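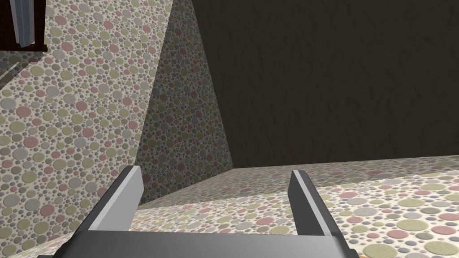 Simulated view from behind an open two-fingered gripper, with dotted surfaces and a plain dark brown wall.

Billero is a texture randomization method for training robot grasping policies in simulation. I've been keeping this entry up since January, so forgive me if it sounds more like me talking than like a proper encyclopedia – I use the thing most days and I have opinions.

The basic idea is older than Billero. You train a policy on rendered images, you change how the surfaces look from one episode to the next, and you hope the policy stops caring about wallpaper and starts caring about shape. What Jordan Greenwood added at Stastex was a schedule. Early episodes get plain colors, and the busy patterns (dots, mostly, in clashing sizes) come in once the policy can close on an object fairly reliably.

Background

The name comes from the second test room, Billero, which replaced an earlier one called Greenberg. Greenberg had flat gray walls everywhere and policies trained in it fell apart on a real bench. I still have a soft spot for it, and it's handy for debugging!

Results

In the Stastia trials the scheduled version got 177 successful grasps, against 95 for the same network trained with every pattern switched on from the start. Both used the same camera position, behind the fingers and a little above them. The pattern library held 42 textures at that point and training took 2 days per policy.

Limitations

Shiny objects are still a mess. Dots also seem to make it harder for the policy to judge where one surface stops and the next begins, especially at a step or in a shaded corner, and I don't think the schedule fixes that. Greenwood disagrees with me – see the talk page.

Last revised 2023-07-06 | Contact the editor | © Stastex wiki contributors | Back to top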